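Against the High-Gloss Tabletop

Most complaints about worktables concern size. Mine concern the surface. A matte or low-sheen top in a mid-brown wood tone is the better choice for any room where small parts are handled, and the trade keeps selling gloss white.

The argument is mainly optical. A gloss top reflects the ceiling fixture, and the reflection moves as the worker moves. A dark part on a brown top with visible straight grain stays readable, and its shadow is soft enough to leave the edges alone. White does well on contrast but shows every scuff within a month - I have refinished two such tops and will not do a third.

Walls are a separate question. Plain, matte, white panels return light to the table without glare, and the seams between them do no harm. I would put the brown below and the white behind, and stop there. 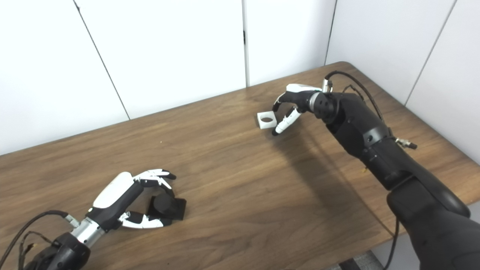
What the catalogs get wrong

The Sillow catalog lists 20 finishes and sorts them by color. Sheen is given in a footnote. Zineb Hegazy, who fitted out the Trolleswood workshop, asked for sheen values on finish 2751 and waited until January for them. Ganitholm prints the value next to the name, where a buyer can use it.

Grain direction deserves the same treatment. Straight grain gives a rough visual reference when parts are laid out square; a busy burl pattern gives none and hides small screws. Buyers should ask for a sample at least as large as a sheet of paper and look at it under their own lamps, in the evening.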